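May 30, 2018

Back at the bench after the long weekend, and glad of it. I spent most of the morning on the walnut oil varnish we started for the Belico chairs, batch 389. It had been sitting in the window for almost 4 weeks with a square of muslin over the jar, and it has turned a lovely deep honey color, a good deal clearer than the last one. I strained it twice and brushed it onto 2 test strips, one of cherry and one of that ash we got from McKinnon. The cherry drank it right up. The ash stayed a little streaky, and I think I was too stingy with the sanding (my old habit, I do get impatient with ash).

I thinned what was left with a splash of the Hirkora turpentine and set it on the upper shelf, label facing out, so please shake it gently before you use it - it settles faster than you'd expect. 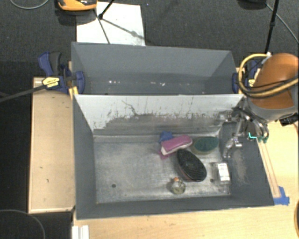
Ghislain Tremblay thinks I'm rushing the second coat, and that with a walnut oil varnish I should give the ash 3 full days before I so much as look at it, longer if it stays this damp out. He may well be right. He also wondered whether a drop more drier would help, but I'd like to hold off on that, as the last time we tried it the surface wrinkled at the corners and I had to scrape the whole seat back.

So the strips stay on the rack by the stove pipe. Still to do: order more muslin from Cokix, wash out the wide brush, and ask about the color of the chair backs before I mix any more.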